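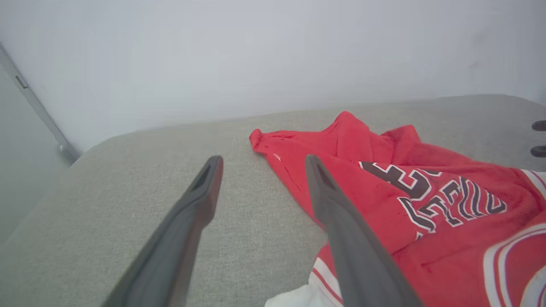
The red jersey, on the gray cushion, still not folded.

The Hviid was the only good piece of furniture in the apartment, and for most of August it belonged to a jersey.

She had bought the sofa in a fit of adulthood after the job at Wurkix came through. It cost $1,363 before delivery and arrived with a booklet asking that it be vacuumed in one direction. He had moved in the following spring with a rice cooker, two lamps and a red basketball jersey from his years with the Arnon rec league, in which he had averaged, by his own account, "contributions."

"Is that going somewhere?" she asked the first evening.

"It's resting," he said.

She left it. She had read that you should choose your battles, and she was saving up for one about the lamps.

By the second week the jersey had developed habits. It bunched toward the middle of the seat whenever anyone sat down and slid off toward the arm whenever anyone got up. The lettering across the front had folded in on itself so thoroughly that guests tried to read it aloud, like an eye chart. One of them got as far as "E, F" and asked if it was a radio station.

"It's a team," he said, a little hurt.

"Was it a good team?"

He went to see about the ice.

She considered folding it herself. She was good at folding. At Wurkix she had once written a nine-page guide to folding the company tablecloths, and it had been downloaded 1,709 times, mostly by her. But folding it would mean that she was the person who folded it, and she could see that road stretching out for decades, lined with socks. So she sat beside it instead. She ate toast beside it. She watched an entire series about Hodik, a fishing town where everybody was murdered by somebody's cousin, with one elbow on the striped trim.

He sat on the floor, out of respect for the booklet.

Then one night at 5 in the morning she woke up thirsty and found him in the living room with the lamp on (the ugly one), holding the jersey up by the shoulders. He had sucked in his stomach. He was looking from it to himself and back again, the way people look at a parking space.

"Does it fit?" she said from the doorway.

"I haven't tried."

"Since when?"

"Since Arnon."

She got her water. She drank it standing at the sink, taking longer than a glass of water needs, and when she came back he had put it down on the cushion again, in a heap, one end twisted up into a little knot.

"I was going to fold it," he said.

"It's resting," she said, and moved it over by the width of one person, and sat down. After a minute he got up off the floor and took the other side.

They were both late for work. The lamp stayed on all day.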